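New pads for the gripper, and a wobble I should have caught sooner

October 18, 2020

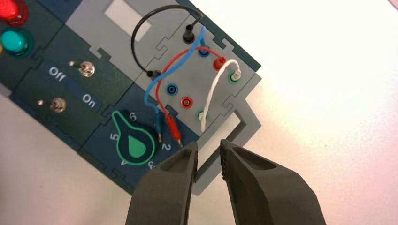 What the arm does all day

Our little cell has one arm, one gripper with a camera at the wrist, and a training board with switches, a knob and patch leads. The arm practises on the board and I keep the arm going. Xiomara Kincaid writes the routines, so she gets the clever part and I get the hex keys!

It had been missing the toggle switches by a hair for a while. Not every time, just often enough to be annoying, and I blamed the software (sorry, Xiomara) for far longer than I'd like to admit.

Pads first

I've got into the habit of changing the grip pads every 4000 cycles. The ridges go smooth long before the pad looks worn out, and then the banana plugs start twisting in the fingers. Scrub the finger face with a bit of alcohol, let it dry, press the new pad on and leave it clamped for 60 minutes. I used to give it around 10 and then wonder why the corners lifted.

The spares come from Hekport and this lot were a touch thicker than the last, so I had to teach the closed position again. Worth checking if you order from them.

Then the wobble

With the pads done it was still missing. Regula Steiner came over from the Stusterik workshop, took hold of the gripper, gave it a waggle and just looked at me. One of the flange screws had backed out — you could feel it with a fingertip. I took all of them out, cleaned the threads, put a dab of threadlocker on each and did them up crosswise, a little at a time.

After that the camera needed calibrating again, which took 17 poses and most of a pot of tea. The first run at the switches went fine, and so did the plugs.

I've put a paint mark across each screw head now. Next proper check is in December, when I also want to sort out the wrist cable.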